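Comparação entre duas garras manuais: notas de bancada

Ao longo de setembro procedeu-se à avaliação de dois modelos de garra manual, o Milari e o Plollar, com vista à escolha do equipamento a adotar na recolha de demonstrações. Ambos aceitam a mesma câmara e o mesmo controlador Spahić, pelo que a comparação incidiu sobre a geometria dos dedos, a folga do mecanismo e o comportamento do material em uso prolongado.

O protocolo previa 600 ciclos de abertura e fecho por sessão, até um total de 3000 por garra. Os registos foram tratados no Flonolport, com exportação diária às 18 horas. Ficaram excluídas as sequências em que o controlador perdeu a sincronização com a imagem — situação mais frequente no Plollar, cujo conector exige fixação adicional.

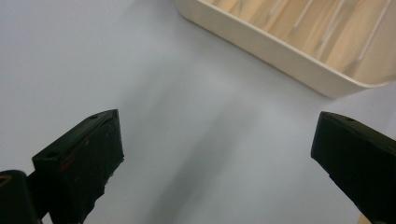 A durabilidade dos dedos constitui, no entender do autor, o critério de maior peso, acima da força de aperto indicada nas fichas técnicas. Uma alteração na superfície de contacto modifica o ponto em que a peça é retida e compromete a comparação entre sessões. O dedo esquerdo apresenta o bordo inferior irregular e esfiapado, ao passo que o direito conserva arestas mais limpas e retas. Esta assimetria deve constar da ficha de inspeção, com indicação do lado, e justifica que os dedos sejam substituídos aos pares. As marcas avermelhadas na face do dedo esquerdo serão igualmente anotadas, sem que se lhes atribua, por agora, significado mecânico.

Quanto à folga, o Milari manteve valores estáveis até ao ciclo 818, momento em que foi necessário reapertar o eixo. O Plollar não exigiu intervenção semelhante, mas o seu gatilho é mais pesado e torna penosas as sessões longas. A câmara foi mantida com exposição fixa nos dois casos.

A preferência provisória recai sobre o Milari, sob reserva da obtenção de dedos sobresselentes num material mais denso. O pedido foi já remetido ao fornecedor. Os ensaios com o controlador Spahić em modo contínuo serão retomados após a receção das peças, e os respetivos registos ficarão arquivados na mesma pasta do Flonolport.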